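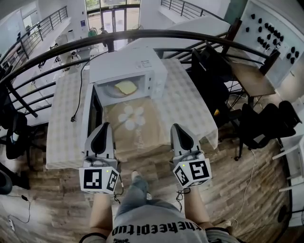

Dear Mawar Rahman,

Thank you again for your patience with this report, and for the 2000 dollars that came through in May. I meant to write sooner, but we have been so busy getting the upstairs snack corner at Juria going that the paperwork kept slipping!

The corner is up on the landing, as we'd hoped. The table has its checked cloth, white and pale beige, and the white microwave sits at the back of it with the flowered mat in front. A slice of something bread-like on the round glass plate is about as fancy as the cooking gets so far, but people who come for the afternoon groups can now warm up their own food without going down to the main kitchen, and they tell us how much they like it (one lady has asked twice if she may bring soup).

Of the grant, we have spent around 900 dollars, mostly on the oven, the table and having the outlet checked. The rest is set aside for shelves and a small fridge. I had a quote from Aasen for the shelves and am waiting on a second one from Biteo, who have been slow to call back.

Two things are still open. The cloth hangs down over the front edge and I would like to have it hemmed, and we need a proper sheet of heating times to put up by the oven. I hope to have both done before the 9 new members start.

With warm thanks,
Vilmos Halász
Saturday, September 6, 2025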